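4.2 Keeping the hand-held grippers in working order

The hardware described in Section 3 was built to be cheap, and it behaves accordingly. Each unit is a pair of jaws on a grip, with a wide-angle camera looking out between them, and it spends its working life being carried about other people's homes and asked to pick up whatever is lying there. The laboratory version of this work involves wooden blocks. The Wenari sessions involved crisp crumbs, syrup and a great deal of static, and the maintenance routine set out below was written mostly in response to those.

A pair of grippers is issued as one set and stays one set. We learned this at the Stuklow flat, where left and right units from different pairs were mixed in the same bag and came home with each other's calibration files. The jaws closed perfectly well. The recorded opening widths, on the other hand, described a pair of grippers that did not exist, and 300 recordings had to be thrown away. Serial labels now go on the body of each unit, and the recording software refuses to start if the two do not belong together. It refuses rather curtly, but we have left the message as it is.

Pads come next. The ribbed blue pads are the only part of the device meant to touch anything, and they wear out first at the tips, where the ridges are finest. A worn pad will still lift a cup or a shoe. It will not lift thin film lying flat on a table, and an operator who finds this out halfway through a tidying task will start pinching harder, then scooping, then nudging the thing off the edge, all of which ends up in the training data as if it were technique. We therefore change both pads on a unit after 500 grasps, whether or not they look tired, and wipe them with a damp cloth between tasks. Solvent cleaners took the ridges off one early batch and are no longer allowed in the kit bag.

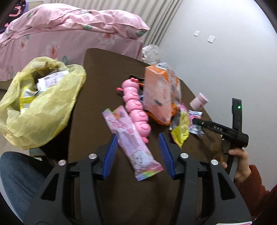 Figure 5. Clearing a table of snack packaging with a pair of hand-held grippers, seen from the camera on one unit. The blue pads are open on either side of a torn pink wrapper; the other unit, at right, is held over the table's edge.

Film packaging is the harshest test of pad condition we have, and for that reason the tidying task was moved to the front of the session. If the pads are going to fail, it is kinder to everyone that they do so before the operator has spent an afternoon on cushions. The Oberholzer protocol puts the difficult objects last, on the grounds that operators improve with practice. They do, but the rubber is moving in the opposite direction.

Joint pins need less attention than we gave them at first. In December we oiled every pin before every session, with admirable discipline, and the oil collected lint until the jaws opened with a faint crunch. The pins are now left dry and checked for play by hand: the jaws are opened fully, the tips are pushed sideways, and if they move by more than the thickness of a bank card the pin is replaced. Replacement takes one small punch, one small hammer and a surface the owner of the flat does not care about.

The camera is checked last and is the easiest thing to get wrong. Its mount is held by two screws which loosen a little each time the unit is put down heavily. A shift too small to notice in the hand moves the jaw tips in the picture by several pixels, and the policy trained on Wanico data was sensitive to exactly that. At the start of each session the operator closes the jaws and compares the meeting point of the pads with a stored outline. If the two disagree, the screws are tightened and the check is repeated. After 5 failed attempts the unit goes back to the bench, where it usually passes at once – a habit we have not been able to explain and have stopped trying to.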